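Notebook, teleop bench – October 13, 2023
Project: Ondow (shopping task, wrist views)

Carried over from the last entry: the glove-to-hand mapping was replaced. The old one scaled every joint by the same factor and the thumb arrived late on every close. The new one solves for fingertip position first and lets the joints follow. Latency from glove to hand measured at 104 ms with the wrist stream on. Acceptable for this task. Not acceptable for anything that moves by itself.

Target for the set is 200 demonstrations of the cart and basket segments, all by remote control. Hand guiding was dropped in March after we saw how much of the operator's own push ended up in the force traces. The arm is still back-drivable, so Akik can be used for hand-guided corrections later, but those go in a separate folder and do not get mixed with the teleop runs.

Session settings:
Control rate 200 Hz, logging at the same rate.
Grip force limit at the low preset.
Wrist stream recorded at full size, downsampled afterwards.
Clutch on left pedal, episode mark on right pedal.
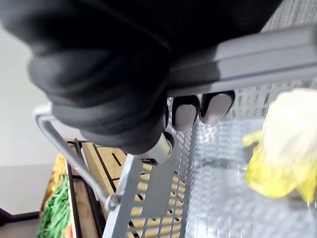

Grip labels need to be settled before anyone annotates. The current sheet has "closed", "open" and "holding", and "holding" is doing too much work. From the wrist view the fingers are folded over the cart handle and the fingertip pads sit under it, pointing down toward the basket, so the label has to say which surface is in contact as well as the state of the hand. Proposal: "wrap" for a closed grip on a handle or bar, "pinch" for tip contact on two sides, "rest" for contact without commanded force. The palm has no sensing, so for "wrap" we take motor current as the contact signal and ignore the pads unless they agree with it.

Second point on the same view. The hand covers most of the upper half of the picture during a wrap. The yellow bag in the basket stays visible to the right, slightly out of focus, and the produce display shows on the left past the cart. For the policy that is probably enough context to know the cart is the thing being held. For locating the next item it is poor, and I would not train item selection from this view alone. The Banon head camera gets synced in for that. Its clock drifts, so run the sync script at the start of each block and again at the end, and write both offsets in the log.

Operator notes. New operators over-close. They watch the monitor, see no change in the fingers, and keep squeezing. The Özkan glove gives no resistance and the vibration cue is too weak to notice through the liner. Turned the cue up two steps. It helped on the short runs; have not checked long ones. Also, use the clutch before shifting feet. Eleven episodes in the first block have a jump in wrist pose that lines up with a late clutch press. Marked for removal, not deleted. 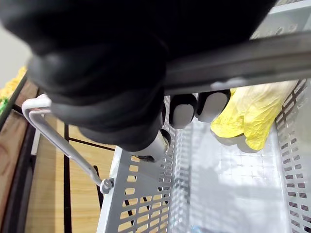 Wrist view, perforated basket and gray bar, yellow item against the side wall.

The slotted walls are hard on the depth estimate. It puts the near wall at two distances, one for the plastic and one for whatever lies behind the slots. Masked the walls by hand on a few episodes and the estimate settled, but I do not want to do that for the full set. Trying a median over a short window first. If it fails, drop depth and keep color only.

The pale pads are a useful reference. They stand out from the black fingers, and a simple threshold finds them in most lighting. Where the basket floor is bright behind them the threshold merges the two. Needs an edge term, or seed it from the joint angles.

To do:
Rewrite the label sheet with wrap / pinch / rest.
Rerun the fingertip calibration after the next glove change.
Check whether the episode mark is logged at pedal press or pedal release. The code says press, the timestamps look like release.
Copy the first block to the shared drive with the marked episodes still in it.
Longer liner for the glove, the present one rides up at the wrist.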